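Gripper kit open afternoon at Nokley: what I made of it

Went over in March, got there late, stayed longer than planned. Writing this up fast before I forget it. We're thinking of getting a pair of these hand-held grippers for the club so I mostly wanted to know if a normal person can use them.

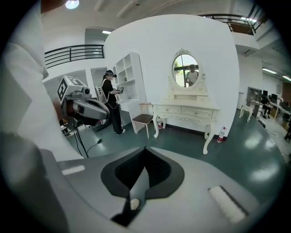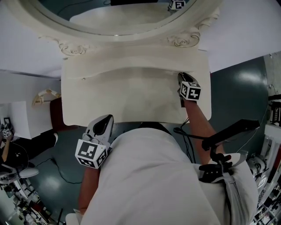 Morgan Robotics Club – Kit Reviews

Short version: yes, mostly. Four stars.

The kit is from Jideo. One gripper per hand, marker cube on top of each so the tracking knows where your hands are, then off you go and do the job you want the robot to learn. Practice piece on the day was a white vanity table with a fancy carved mirror. Nice choice, all curves and little knobs, much harder than the plain blocks at the Gronlow demo.

Good bits first. Grip feels right. Squeeze is light, I had the hang of it in 10 minutes and my hands are not clever. Pads are dark and a bit grippy, held the edge of the table top fine and didn't slide off when I leaned. Opening and closing is smooth all the way, no dead spot in the middle like our old pair.

Tracking was decent. Lost me twice, both times when I crossed my arms over. Comes back on its own if you hold still. Rhodri Edwards was running the session and he says keep the cubes facing out and don't rush. Fair enough. I rushed.

Now the grumbles. Cables. There's a thin one running down the arm and I caught it with my elbow over and over. Clip it to your sleeve before you start. More cable on the floor too, so lift your feet. A wireless version is "being looked at", make of that what you will.

Weight. Fine for one go, not fine for a whole afternoon. Rhodri reckons 100 goes in a day is plenty for one person and they want 300 for a single task, so you'd need to share it out. My wrists were done well before tea.

Headset strap was too loose on me even at its tightest. Small heads beware. The handheld controler is simple though, start, stop, bin that one. Liked being able to bin a bad go straight away.

The view from the gripper camera is very wide, you get half the building in it. Takes a bit of getting used to when you watch your recordings back. Would of liked a printed sheet for setup as well, the screen instructions skip a step (pair the left hand first!!) and I had to ask.

Price they quoted was 1000 for the pair, stands extra. Steep for us. Might go halves with another club.

Would I go again? Yes. Parking is bad, go early. Wear proper shoes, bring a drink, and ask for a second turn because the first is all fumbling. Next one's in the same hall, slots go on the sign-up sheet by the door.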